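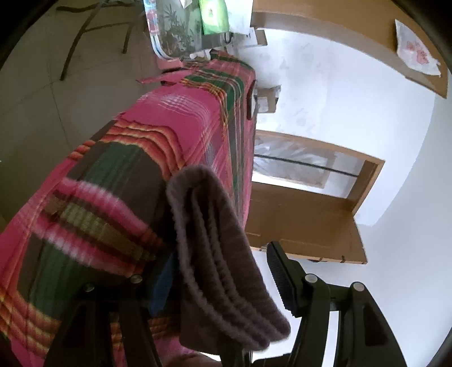 Zenent to open linen hire depot in Tutley

2 Nov 2022 – Zenent, the linen hire and laundry company, has signed a lease on a unit at the Trosness Road estate in Tutley. The depot is due to open next July and will supply towels, bed linen and table linen to hotels and guest houses along the coast.

The 2,000 square metre building was last used by the furniture wholesaler Kaneko. Fitting out will begin in the new year. Zenent expects to serve 400 customers from the site, with deliveries 7 days a week in the summer season.

Customers in the area are currently supplied from Zenent's main laundry. Their contracts and prices will not change when the work moves to Tutley.

Details of jobs at the depot – drivers, packers and office staff – will be published on the Zenent website.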